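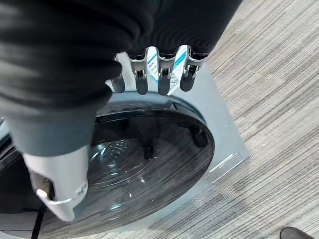

4.2 Clearance and contact rules for appliance tasks

The rules in this section apply to every session in which a multi-fingered hand works on or near a household appliance. They were drafted after the first round of trials at the Trutley site and revised by Choo and Yeon following an audit of 294 recorded episodes. Of these, 29 were withdrawn from the training set for breach of at least one rule.

Figure 3 shows the hand over a front-loading washing machine, with the fingers pointing down toward the top of the machine and the round door just below the fingertips. Approach poses of this kind are covered by Rules 1 to 3.

Rule 1. The hand must not touch glass during approach. Contact with a door is allowed only at the rim or the handle, and only after the operator has called the contact phase.

Rule 2. Fabric sleeves must be secured so that no fold can enter a hinge, latch or door seal. The sleeve is checked before each session and again after any change of hand. In the audit, 11 of the withdrawn episodes were rejected under this rule alone.

Rule 3. Cables must be routed clear of the path of any door, drawer or lid, over the full range of its travel. A route that is clear only when the door is shut does not meet the rule.

Rule 4. Persons other than the operator remain outside the reach of the arm while the drives are live. The operator may stand within reach if the stop control is in hand and the speed limit for shared space is set.

Labels and stickers on the appliance are left in place. Removing them would make the test objects more uniform than those found in homes, and the Dumum protocol, from which our rules are partly derived, requires surfaces to be kept as supplied. Reflections in door glass are treated the same way. They are neither masked in the recordings nor reduced by changes to the lighting, but the annotator marks them where a fingertip and its mirror image could be confused.

A breach is logged by episode number, rule and phase. The annotator does not judge whether the breach affected the outcome of the task. In the pilot at Drorkden this judgment was left to the annotator, and agreement between the two reviewers was poor. Episodes with a logged breach are kept in a separate archive and may be used for failure analysis, but not for training.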